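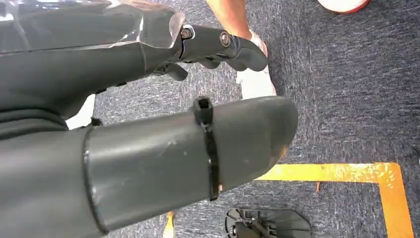 Working Near the Arm: Floor Rules in Use

Julberg test area, gallery 3 of the cell safety series

This gallery supports the floor rules for the Julberg test area. It covers footwear, floor marking, covers and cable restraint as they apply during ordinary sessions. The full text of the rules is kept at the entrance to each bay, and the notes on this page do not replace it. Where a note and the rules differ, the rules apply.

The opening picture is referred to by several of the notes. Rule numbers follow the February revision.

Rule 2. Feet and the gripper
A gripper tip can be directly over a shoe while the operator is looking at something else. Foot position is therefore checked before motion is enabled, and again after any pause. The check is made by looking down, and a verbal confirmation from the person standing closest is required before the enable switch is pressed. Anyone who needs to step in during a session calls a stop first and waits for the reply.

Rule 3. Footwear
Closed shoes are the minimum for watching a session. White sneakers, as worn here, meet the minimum for observers but not for anyone changing a tool or lifting a part. Those tasks require toe protection. Laces are tied and tucked.

Rule 5. Yellow tape
Floor tape is yellow throughout the area, and corners are laid at a right angle. On carpet the tape lifts sooner than on a hard floor, so it is inspected every Wednesday and replaced in full lengths. Patching over a lifted end is not accepted. The tape marks a limit for people and for stored items. It does not stop the arm, and it has no effect on the configured reach.

Rule 6. Loose items
Parts, tools and packaging are taken off the floor before a run. The black plastic piece with the ribbed panels, at the bottom of the picture, is the kind of item the rule refers to. The limit applies to small objects as well as large ones – a part that can roll or slide under a foot is treated as an obstruction.

Rule 8. Plastic covers
Clear plastic is permitted over the upper part of an arm. The edge of the cover must end short of any moving joint, and the material must not be able to work its way into the wrist. Creases are acceptable. Loose flaps longer than 15 mm are trimmed or folded back and secured. Covers are removed for the monthly fastener check, and bolt heads at the wrist must stay accessible with the cover in place.

Rule 9. Cable ties
Ties are pulled tight and the tail is cut flush at the locking head. The head is turned away from the side where hands are likely to go. A tie that can be slid along the tube by hand is replaced.

Rule 11. Surface marks
Scuffs and pale scratches on a housing are recorded on the Beltance sheet, with the segment and the side noted. Marks that have not changed since the last entry need no action. A new mark near a seam or a joint is reported before the next run – the session leader decides whether work continues.

Rule 14. Speed during setup
With any person inside the marked area, speed is held to 80 mm per second. The limit is set in the controller and is not left to the operator's judgment.

Sheets are filed under form 128. Questions on the rules go to the Julberg floor desk, extension 749.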